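Shared Kitchen Meeting, February
Pelkonen House, second floor

Present: Octavian Barbu, Vilja Rissanen, Yamila Vergara, Kauko Leinonen, and me, Lenni Tuominen, typing as fast as I can
Sent regrets: the two new people from the Flestton side

We got going at 5:45, a bit behind, and Octavian chaired because I can't chair and type at the same time (we tried that last fall and the minutes were three lines long).

1. Last month's minutes
Fine with everybody. Yamila wanted her name spelled right in item two, so I fixed it on the spot. Sorry, Yamila!

2. The table
This took up most of the evening. Kauko still wants to oil the wood-grain top, Vilja thinks oil will leave marks on people's sleeves, and I went back and forth the whole time. I do like the pale color and I'd hate to see it go orange.

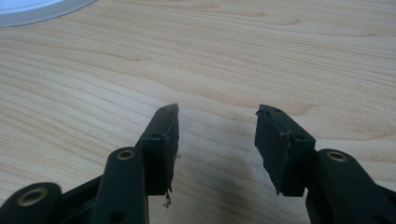 Kauko offered to try his oil on the spare shelf board first and bring it next month so we can all poke at it. Everybody was happy with that. Until then it's a damp cloth and a dry cloth, and please, no more of the green scrubbing pads. Octavian has put in 45 dollars of his own for cloths and oil and will be paid back out of the kitchen jar.

3. Utensils and white things
Yamila has been sorting the drawers and would like a round of applause, which she got. Her plan is that anything with a hole in the handle goes up on hooks and everything else stays in the drawer by the stove. Vilja asked if the beige one could hang closest to the stove, since she reaches for it every single morning. Yes, it can.

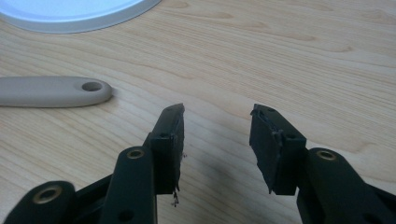 We also talked about plates and lids, because they keep ending up in the same pile and then the whole pile slides. Lids will go upright in the rack from now on. Kauko asked who is buying the hooks. Yamila is, from Zornia, and she'll keep it under 50 dollars.

4. What lives on the table
Octavian would like the table cleared every night, completely. Vilja said that's a lot to ask of people who eat at ten (me, she means me). We settled on this: the white stand with the round base can stay out, toward the back, and the rest gets put away before bed. If you need the middle of the table for a project, move the stand and then move it back.

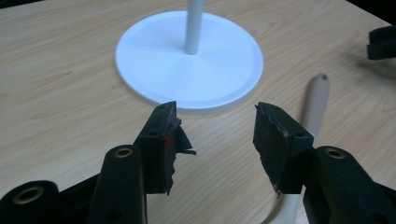

5. Money
The jar has 122 dollars in it before we pay Octavian back. Vilja will count it again next month.

6. Anything else
Kauko found a Ument catalog with a bench he likes and passed it around. Nice bench! No decision. Yamila asked for people to stop leaving tea bags in the sink, and there was some looking at the floor.

To do
Kauko: oil the spare board, bring it along
Yamila: hooks
Octavian: cloths, and a receipt for the jar
Lenni: type this up and tape it inside the pantry door

We finished at 7:20. Next meeting is in March, same room, and Vilja is bringing soup.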